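About Gatbridge
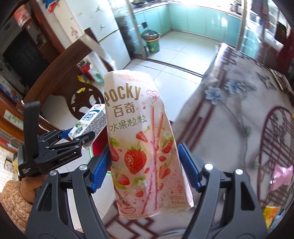

Gatbridge collects examples of everyday handling for learning systems. Yulan Luo and Grethe Kvaran started the company in Ellwood, and there are now five of us. Our collectors work in lived-in homes, with a hand-held gripper in each hand, and pick up whatever the household keeps around. A Pocky box is a good example of what we look for: the cardboard gives between the blue pads and the top flap crumples, and a milk carton held in the other gripper needs a different squeeze. We keep the clumsy attempts and label them as such.

Our current set, Clisadent, holds 3813 recordings. Of these, 1584 are two-handed tasks — mostly kitchen and dining table work. Grethe checks the labels and Yulan looks after the homes program, including consent forms and payment to households.

We expect to finish the next round in December. Households wanting to take part can write to the Ellwood office.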